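보청기 충전기 및 피팅실 정기점검표 (의견 포함)

홈 | 제품지원 | 점검자료 | 공지 | 문의
최종 수정: 2023년 3월 22일

적용 대상: Grenel 탁상형 충전기, Derham 충전식 귀걸이형 보청기, Siddiqui 휴대용 충전 케이스
점검 장소: Tirnness 청각센터 피팅실 및 상담 공간
판정 기호: 적합(O), 조건부 적합(△), 부적합(X), 해당 없음(-)

1. 전원부

1-1. 충전기 어댑터의 정격 표시가 본체 명판과 일치하는가. [O]
의견: 명판 글자가 닳은 충전기는 관리대장의 정격값과 대조하였음. 다음 점검 전까지 라벨을 재부착할 것.

1-2. 어댑터 케이블의 피복 손상, 꺾임, 단자 변색이 없는가. [△]
의견: 상담 공간 충전기의 케이블이 단자 쪽에서 꺾여 있음. 피복 갈라짐은 없음. 동일 규격품으로 교체 요청함.

1-3. 멀티탭에 충전기 외의 발열 기기가 함께 연결되어 있지 않은가. [O]

1-4. 충전기 통풍부가 서류, 천, 포장재로 막혀 있지 않은가. [O]

2. 충전 단자 및 슬롯

2-1. 슬롯 내부에 귀지, 먼지, 건조제 가루가 남아 있지 않은가. [△]
의견: Grenel 충전기 왼쪽 슬롯에서 이물 확인. 전원을 분리하고 마른 솔로 제거한 후 재점검하여 적합. 알코올 솜은 사용하지 않음.

2-2. 보청기를 넣었을 때 표시등이 3초 이내에 켜지는가. [O]

2-3. 좌우 슬롯을 바꾸어 넣어도 충전이 시작되는가. [O]
의견: Derham 귀걸이형은 좌우 구분 없이 충전됨. Siddiqui 케이스는 좌우가 지정되어 있어 이 항목은 해당 없음.

2-4. 충전 중 슬롯 덮개가 완전히 닫히는가. 리시버 선이 덮개에 끼지 않는가. [△]
의견: 긴 리시버 선을 쓰는 기기에서 선이 덮개 경첩 쪽으로 밀림. 선을 안쪽 홈에 먼저 넣고 닫도록 안내문 수정 예정.
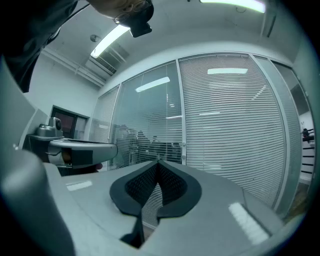
피팅실에서 온 회신: 2-4 항목은 안내문 수정만으로는 부족하다고 봅니다. 손이 불편한 사용자는 선을 홈에 넣는 동작 자체가 어렵습니다. 긴 선을 쓰는 분께는 덮개를 연 상태로 충전해도 되는지 제조사에 먼저 확인해 주십시오.
조치: 제조사 문의 접수함. 회신 전까지는 덮개를 닫는 현행 방법을 유지함.

3. 배터리 상태

3-1. 대여용 보청기의 본체가 부풀거나 배터리실 이음매가 벌어지지 않았는가. [O]

3-2. 완전 충전까지 걸리는 시간이 최대 4시간을 넘지 않는가. [X]
의견: 관리번호 134번 기기가 기준 시간을 초과함. 다른 슬롯에서도 결과가 같아 기기 측 문제로 판단. 대여 목록에서 제외하고 수리 의뢰.

3-3. 완전 충전 후 8시간 연속 작동이 유지되는가. 스트리밍은 끈 상태로 측정한다. [O]
의견: 134번 기기는 측정 대상에서 제외함. 수리 후 별도 측정.

3-4. 장기 보관 기기는 전원을 끄고 부분 충전 상태로 보관하는가. [△]
의견: 전원이 켜진 채 보관된 기기가 있었음. 보관함 안쪽에 전원 차단 절차를 붙일 것.

4. 피팅실 환경

4-1. 보관 장소의 온도와 습도가 제품 설명서의 허용 범위 안에 있는가. [O]

4-2. 충전기와 보관함이 직사광선이 닿는 위치에 놓여 있지 않은가. [△]
의견: 오후에 햇빛이 드는 선반이 있음. 충전기를 안쪽 벽면 선반으로 옮기고 배치도를 고칠 것. 계절에 따라 햇빛의 각도가 달라지므로 10월 점검에서 다시 확인.

4-3. 전자식 제습기의 건조제 교체일이 기록되어 있는가. [X]
의견: 기록 누락. 교체일을 확인할 수 없어 새 건조제로 교체하고 날짜를 기입함.

4-4. 실이 측정용 프로브 튜브가 밀봉 상태로 보관되고, 개봉품이 재사용되지 않는가. [O]

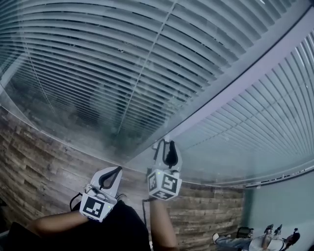

5. 위생 및 소독

5-1. 시착용 돔과 이어팁이 크기별로 구분되어 있는가. [O]

5-2. 사용한 이어팁의 회수 용기가 미사용품과 분리되어 있는가. [O]

5-3. 소독제의 유효기간이 남아 있는가. [O]
의견: 소분 용기에 원제품의 유효기간이 옮겨 적혀 있지 않음. 판정에는 반영하지 않았으나 표기할 것.

5-4. 마이크 입구와 리시버 출구에 소독액을 직접 분사하지 않는다는 주의문이 작업대에 게시되어 있는가. [O]

6. 기록 및 후속 조치

6-1. 지난 점검의 부적합 항목이 모두 종결되었는가. [△]
의견: 휴대용 케이스의 걸쇠 교체 건은 부품 입고 대기 중.

6-2. 대여 보청기 반납 시 사용자 설정과 블루투스 연결 정보를 초기화하였는가. [O]

6-3. 충전기 펌웨어 버전이 관리대장과 일치하는가. [-]
의견: 현재 보유한 충전기는 펌웨어 갱신 기능이 없음. 기종 변경 시 항목을 다시 적용.

재점검 항목: 1-2, 2-4, 3-2, 4-2, 4-3, 6-1
재점검 결과는 본 점검표의 의견란에 이어서 기재한다.

맨 위로 | 이전 점검표 | 목록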